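Wamov Kullelau shelter, owner's guide
Section 4: Pitching on snow
Revised March 5, 2026. Text by Nandi Kekana, checks by Bożena Krajewska

Read section 3 first if you've never had the thing out of its bag. This one assumes you can pitch it on grass. Snow is different mainly because pegs don't hold and everything you put down vanishes.

Applies to the single-pole shelter with the snow skirt. If yours has no skirt (the older summer version) skip steps 9 to 12 and use the bank method in section 6.

What should be in the bag
Outer, with skirt
Centre pole, four sections plus the foot cup
Eight snow anchors, fabric, square
Four long guylines, orange, and two spares, grey
Pole base plate
Repair pouch, part no. 629
Not supplied: shovel, probe, gloves you can tie a knot in

Check the lot at home. Spread it on the floor, tick it off. Anchors are the bit people leave behind as they get taken out to dry and end up on a radiator somewhere.

4.1 Before you leave
1. Put the centre pole together indoors, all the way. Each joint should close with no gap. If one sticks, wipe both ends with a dry cloth and try again. No oil. Oil goes stiff in the cold and then you've got a pole you can't take apart.

2. Tie the guylines to the outer now. Bowline, short tail. Leave the sliders set roughly halfway so you have slack to play with both ways.

3. Tie a 300 mm loop of cord to each snow anchor. They come without. You want the loop through both corner tabs, so the fabric makes a shallow bag when pulled.

4. Pack it in this order: anchors in first, then outer, pole down the side, base plate on top. Base plate is the first thing you need on snow. 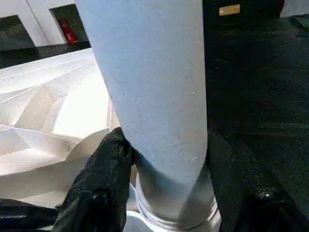

5. Clip the stuff sack to your rucksack before you pull the outer from it. Empty sacks blow away. We sell a lot of replacement sacks.

Note: don't roll the outer. Stuff it, a handful at a time, from the hem end, so the peak comes out last and the doors stay on the inside away from grit. Rolling it puts the creases in the same place every trip and the coating goes there first.

4.2 Choosing the spot
6. Look up. Anything steep and loaded above you, move. This guide isn't an avalanche course and can't be used as one. Check the local bulletin before you go, and go with people who've been trained. No pitch is so good it's worth sleeping in a runout.

7. Probe the whole footprint plus a bit all round. You're feeling for rocks, bushes, streams, holes near trees. Tree wells are the nasty ones.

8. Stamp the platform. Skis or snowshoes on first, then boots. Go over it in both directions. Then leave it. Make tea, put a layer on, argue about dinner. Snow that's been stamped and left sets up much firmer than snow that's just been stamped. If you can wait twenty minutes then wait twenty minutes.

Caution: heel holes freeze. If you make one after the platform has set, fill it and flatten it straight away or you'll be lying on it all night.

Door direction. Across the wind, not facing it and not directly away either. Facing away sounds right but snow drops out of the air on the lee side and buries the zip. Mayuree Chantharasri in our warranty dept. says more zips come back from that than from anything else, people yank them while they're iced in.
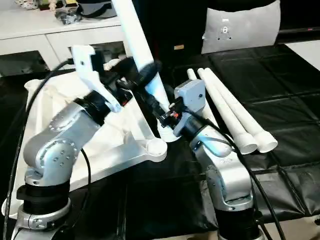 4.3 Anchors and skirt
9. Lay the outer flat on the platform, doors zipped SHUT. Kneel on it. Somebody always lets go of a corner. If you're on your own, dump the rucksack in the middle.

10. Dig four slots for the corner anchors. A ski length out from the hem is too far, a boot length too near. Aim for somewhere between, slot running at right angles to the pull.

11. Fill each anchor with snow, bury it flat, stamp down hard, then wait again. Pull too soon and it'll come straight out like a cork. Do corners first, the four mid-side ones after the pole's up.

12. Spread the skirt outward. All the way round. If it's tucked under you'll have a draught and no way to fix it without getting out.

Notes on anchors
Dry powder: bury deeper, stamp longer, consider skis as anchors if you won't want them before morning.
Wet snow: hold is good at once, but they freeze in solid. Leave the cord loop sticking out so you can find them.
Crust: cut through it. Do not trust the crust itself.
Buried anchors can be dug out with a shovel but go in from the side. Straight down and you will cut the fabric or the cord or both.

4.4 Raising the pole
13. Put the base plate down dead centre, flat side to the snow. Without it the pole foot will melt and push its way down and by midnight the whole shelter's sagging.

14. Open one door. Just one. Crawl in with the pole, fit the top end in the reinforced cone at the peak, then walk the foot across to the plate and stand it in the foot cup.

15. Raise it slowly with one hand up high on the pole and one low. If it bows, stop. A bowed pole means the corners are too tight, so go out and ease the sliders on two opposite corners. 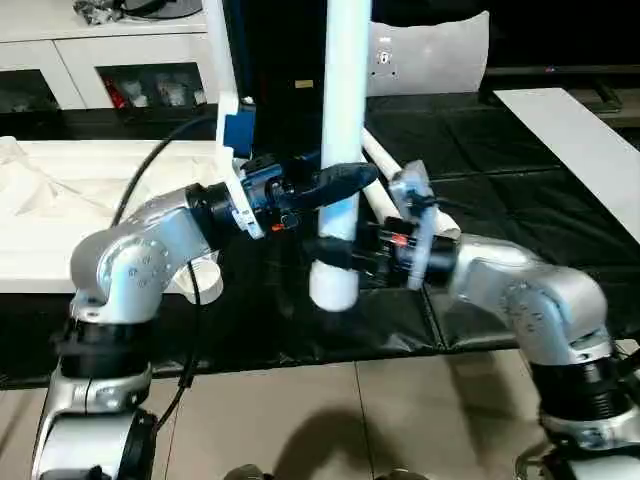
16. Once it's upright, extend the lower section till the peak is firm. Not drum tight. The cloth goes slack when it gets cold and damp, and you'll want some pole left over to take that up later.

17. Lock the section. Push down on it with your palm. If it slips at all, the collar wants another quarter turn.

Caution: never hang more than the lantern from the peak loop. Not boots, not a wet jacket, not a stove. The loop's sewn to the vent, and the vent isn't built for weight.

18. Go outside and do the mid-side anchors, then the long guylines. Windward first.

19. Now bank snow on the skirt. Shovelfuls, laid gently, from the hem outward. Enough to hold it, no more. Piling it up against the walls pushes them in and you lose the room you've just carried all this way. Leave the skirt clear below the two vents.

4.5 Ventilation
20. Both vents open, top and bottom, whatever the weather. The low one is where air comes in. If snow is drifting, somebody has to go out and clear it, take turns. Set an alarm.

Warning: do not burn a stove in a closed shelter. Carbon monoxide has no smell and kills people. Cook outside or not at all. A part open door isn't a substitute for cooking outside.

Condensation you will get. Frost on the inside by morning, more with three people than two. Brush it down before the sun hits it. Small brush, or a dry glove.

4.6 Pole and collar check, do this every morning

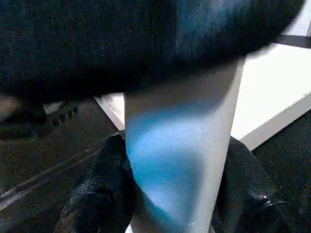

Pole sections are straight from end to end and should stay that way. A section that's been overloaded goes thin near the joint, and you can't pick that up by eye, least of all with your nose up against it in a dim shelter with dark fabric hanging over you. The pale tube in the photo looks wider at the top and narrower lower down, and that's just what a close angle does to anything long. So use your fingers, or better, the card gauge from the repair pouch. Slide it along the last 100 mm either side of each joint. It should drag evenly. If it goes loose anywhere, that section is done, sleeve it for now and replace it when you're home.

21. Sleeve repair. Take the metal sleeve out of the pouch, centre it over the bad bit, wrap both ends with tape. Zodwa Mnguni's method on our workshop page uses two strips of ski strap instead, works fine, bit slower in gloves.

22. Check the collar for ice. Breathe on it or hold it in your bare hand for a bit. No lighter, the collar is plastic.

23. Check the foot cup is still sat on the plate. Overnight it'll creep, usually downhill.

4.7 Taking it down
24. Guylines off first, lee side, then windward. Leave the corner anchors in.

25. Drop the pole from inside, door open. Pull the foot off the plate towards you and let the peak come down.

26. Take the pole apart from the middle joint outwards. Frozen joint: warm it in your hands, twist a little, no pliers.

27. Kneel on the outer, dig out anchors, shake the snow out of them. Count eight back into the bag.

28. Fill in your slots and knock down any walls. Someone will ski through there.

At home
Hang it up loose somewhere airy untill the seams are dry, seams take longest. Then the skirt, which holds more water than you'd think. Store it in a big cotton bag or a pillow case, out of the stuff sack. Replacement collars and gauges are on the spares page, quote the part number off the pouch. For UK orders outside the warranty it's Thandeka Coetzee you want, at the spares desk.

Section 5 covers pitching on rock and platforms.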